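The Second Life of Day-Old Bread

5 min read
20 shares

Venkatesh Sundaram bakes on the night shift and eats on the day shift, and most of what he eats is bread that didn't sell. He has run the Gowda bakery for 20 years. The loaves that come back from the shelf at closing go into paper sacks by the side door, and regular customers know to ask for them.

"People say it's gone stale, and they think that means dried out," he said. "Some of it is drying. A lot of it is the starch."

When bread bakes, the starch in the flour takes up water and goes soft. As the loaf cools, that starch starts to firm up again, and it keeps firming for days. A loaf sealed in plastic will still go hard, even though very little water has left it. Heat loosens the starch for a while, which is why an old roll tastes fresh out of the oven and turns tough again by the time the dishes are done.

The refrigerator makes it worse. Starch firms fastest at temperatures just above freezing, so a loaf kept next to the milk can seem older after a day than one left in a bread box for several. The freezer nearly stops the process. Sundaram slices his loaves before freezing them and takes out what he needs.

His customers have their own habits. Tharun Kartha, who buys a sack each week, started doing it in March, after his rent went up. He cuts the ends into cubes for soup and dries the rest for crumbs. The middle slices go to his kids as French toast -- they have come to prefer it made with old bread, which holds together in the egg.

"I grew up with this," Kartha said. "My grandmother had a tin for crusts. I stopped when I moved out, and then I had to learn it over again."

Plenty of dishes were built around the problem. Panzanella, bread pudding, ribollita and bread sauce all call for a loaf past its best. Fresh bread turns to paste in most of them. Older cookbooks don't bother to explain this, as their readers would have had hard bread in the house anyway.

Sundaram sells the day-old loaves for $2 each and gives away whatever is left the following night. Last year he kept a tally for the first time. It came to 865 loaves sold that way, and he did not write down the ones he gave away.

He has one firm rule, and it is about mold. A dry loaf is fine to eat. A moldy one goes out whole, because the threads run deeper into soft bread than the spots on the crust suggest. He has had arguments at the counter over this with people who wanted to trim off a corner.

For reviving a whole crusty loaf, he runs it under the tap for a second, then puts it straight on the rack of a hot oven until the crust is crisp. It has to be eaten that day. He doesn't bother with the microwave, which softens the crumb for a minute and then leaves it like rubber.

Kartha skips the tap and uses a damp hand instead -- less mess, he said, and he has never noticed a difference.

12 comments
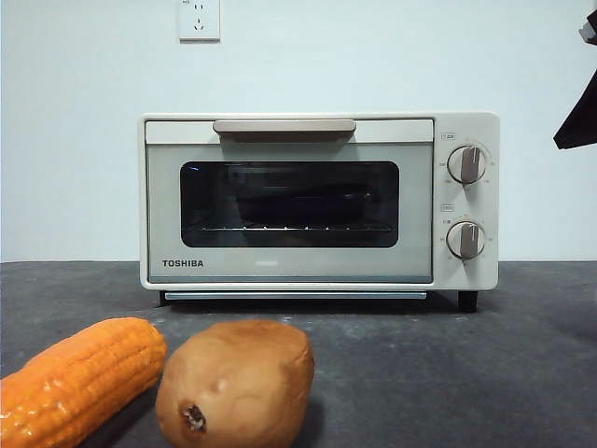 Can bread that has been frozen go straight into the toaster?

Sliced bread can be toasted from frozen with a little extra time. A whole loaf should thaw on the counter first, still in its bag.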